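Week 5 handout: Mugs, mats and where the heat goes
Kitchen and Table Objects, evening section

Some of you missed last time, so a quick catch-up before I get into it. We'd finished with ceramic (thick walls, slow to warm, lovely to hold) and I promised we'd move on to the travel mug, which I think is the most interesting thing most of us own and never look at. Bring yours if you have one! Any brand, any state of repair.

Pale sage outside, steel inside:
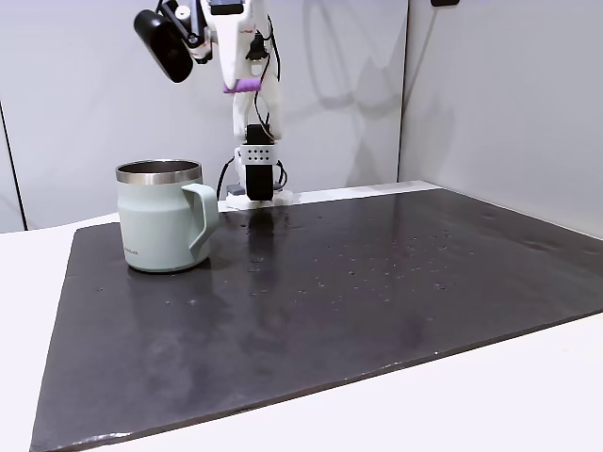
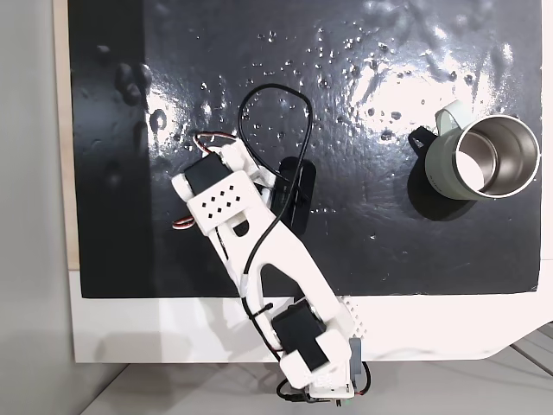
Oona Lappalainen wrote to me after reading the draft of these notes and said I was being unfair to plastic. Her point was that a steel lining is fine for black coffee, but that she has a cheap old plastic cup she likes better for tea, and she'd take a warm drink that tastes right over a hot one that tastes of metal. I've left her objection in because I don't have a good answer to it. Try both at home and tell me what you think.

So, the rim. Start there when you pick up any mug, before you look at the color or the handle. A steel rim is thin, and thin metal takes on the temperature of whatever touches it very fast. That's why the first sip from a travel mug can feel hotter than the same coffee out of a thick cup, even when it isn't. Ceramic rims are rounder and they soften the whole thing. Run a finger around yours (clean hands please) and notice if there's a step between the rim and the outer body. Tea collects in that step, and so does old milk.

Then the walls. In a vacuum mug there are two walls with almost no air between them, and heat has a hard time crossing a gap like that. It still gets out, mostly through the open top and up through the neck where the two walls meet. People spend a lot on the mug and then drink with the lid off – I do it too – and wonder why it's lukewarm by the time they've read their mail.

We'll do the lid test in class. Two matching mugs, same kettle, one with a lid and one without, and we read the thermometer after 20 minutes and again after 50. Write your guess in the margin first. Last spring's group guessed much too small a difference and got quite loud about it.

On surfaces. A dark, smooth surface under a mug is a good teacher, since every drip shows up. On pale wood you can miss a ring for days. I want you to spend one evening setting your usual mug on something dark and just watching what it leaves behind: a ring, a smear, nothing at all. Drops on the outside of a cold drink come from the air in the room and don't mean the mug leaks. A good double wall should hardly sweat at all, even with ice in it. If yours does, the vacuum may have gone, and no amount of scrubbing will bring it back.

Finishes, briefly. Matte coatings feel nice and hide fingerprints, but they can scuff when they rub against keys in a bag. Polished steel is the other way around, easy to wipe and shows everything. Straps and loops are handy for carrying but they need washing as well, and they're the part everyone forgets. Take them off if they come off.

For next week
Read pages 13 to 20 in the packet, the part on lids and seals.
Do the dark surface evening and write half a page. Sketches welcome.
Edin Trajkovski still has the spare thermometer, so ask him if yours is dead.
We're in room 114 again, same time. There's a sink but no kettle, and I'll carry mine over.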